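Search the help pages
Go

Cutting Board Care FAQ
By Afia Opoku, Starnmont Kitchen Shop
Updated September

Same questions every week at the counter so I'm typing them up. Short answers.

How often do I oil it?
New board, once a week for the first month. After that when it looks dull or feels dry. Kitchens with the heat running all winter need it more.

What oil?
Food grade mineral oil. We sell Jaber in the small bottle, drugstore stuff works too. Not olive oil, not corn oil. They go rancid and you will smell it.

Can it go in the dishwasher?
No. Not even the top rack. Not even once.

So how do I wash it?
Hot water, dish soap, sponge. Both sides, even if you only used one. Towel it off and stand it on edge to dry. Don't leave it flat on a wet counter, thats how they cup.

Mine already cupped. Is it junk?
Probably not. Lay it hump side up on a damp towel overnight and check in the morning. Works on thin boards more than thick ones.

Onion smell?
Coarse salt and half a lemon. Scrub, leave it a few minutes, rinse.

Can I sand it?
Yes. Start at 89 if you inherited my dad's weird sandpaper, otherwise 80 is fine for deep cuts. Then 120, then 200 or whatever is close. Wipe with a damp cloth, let it dry, finish at 300ish. Go with the grain. Oil right after.
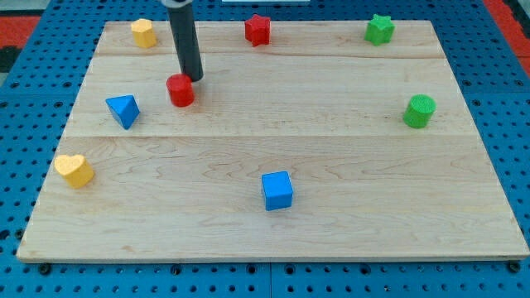
A seam opened up. Now what?
Hairline gap, keep an eye on it and oil more. If you can slide a buisness card in, stop using it for food and bring it by. Shadi Hamdan does our reglues. $30 for most boards, extra if it has to be planed after. Takes a week because of clamp time.

Maple or walnut?
Maple is harder and shows stains. Walnut hides stains and costs more. Either one is fine.

Wax on top?
Optional. Zomen paste is nice on a serving board. Thin coat, buff it off next day.

Raw chicken?
Separate board. Mark the edge so you don't mix them up.

Do you engrave?
Not right now. Ask again after the holidays.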